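Keeping a Shared Tool Shelf Going: Speaker Notes
Trarnwood Library, evening talk, Apr 22, 2026
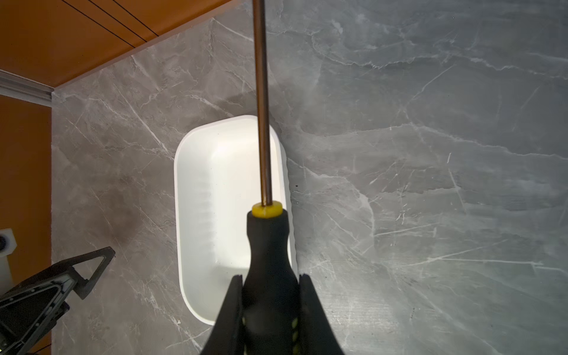 Start with the question people ask at the desk. Why would a library lend out things that aren't books? Give the short answer first: the town asked for it in a survey, and we had a back room with shelves in it. Then move on. Don't spend more than a minute here, the history is on the handout.

Slide 2. What we lend
Hand tools, garden tools, a few kitchen items, two sewing machines. Last year we recorded 864 loans. Say the number slowly and let people write it down. Most of those loans were for hand tools and most were for less than a week. The sewing machines go out less often but stay out longer.

Mention that we don't lend chainsaws, ladders over 16 feet, or anything that runs on gas. Someone will ask about the ladders. The insurance sets that limit and we can't change it at the desk.

Slide 3. What it cost to start
We had 4000 dollars from the town and spent 982 of it on shelving and labels. People are always surprised by the shelving. Tools are heavy and the old magazine racks bent within a month. If another library is thinking about this, tell them to price the shelves before they price the tools.

Donations covered most of the rest. Thank Edeltraud Imhof if she is in the room. She gave us her father's whole bench, including the planes, and she wrote out what each one was for. Those cards are still in the drawer and people read them.

Slide 4. Saying no to donations
This part is harder than it sounds. We turn down anything with a cracked handle, anything with a frayed cord, and power tools with no manual if we can't find one online. We also turn down duplicates. At one point we owned eleven claw hammers.

Read the sentence we use at the desk: "Thank you for thinking of us. We can't put this one on the shelf, but the scrap yard takes metal on the same road." Staff wanted exact words to say, and it helped to have them printed.

Slide 5. Labels and records
Each tool gets a number, painted or engraved, and the same number goes in the catalog. Paper labels don't last. We tried three kinds — the clear tape ones were the worst, they went gummy in one summer.

Sets are cataloged as one item with a list of parts inside the lid. When a set comes back, the person at the desk checks it against the list while the borrower is still standing there. It takes two minutes. Before we did this we lost sockets all the time and could never say when.

(Pause for questions here if the room looks restless. Otherwise hold them.)

Slide 6. Late returns
We don't charge fines. We send a reminder at three days and make a phone call at ten. Hubert Brunner makes the calls and he has a good manner for it. Nearly everything comes back. The usual reason is that the job took longer than planned, and then we just extend the loan if there is no one waiting.

Slide 7. Repair evening
Once a month we clean, oil and sharpen. It began as a staff job and is now open to anyone with a card. Domenica Hubmann teaches sharpening for the first half hour. Show the before and after chisels now, pass them around with the guards on, and count them back in.

Some people come to the repair evening who have never borrowed a tool. They bring their own kitchen knives and garden shears. We decided to allow it, one item each.

Slide 8. What we would do differently
Ask for a sink. There is no water in the back room and we carry buckets.
Write the borrower agreement in larger type.
Open the shelf on the same hours as the main desk from day one. Having separate hours confused everyone, including us.

Slide 9. Next
The next repair evening is in May, and the date is on the board by the door. Spring is busy for garden tools, so ask people to reserve ahead. Trefor Lougher has sign-up sheets at the back table.

Take questions. Chairs need to be stacked by nine.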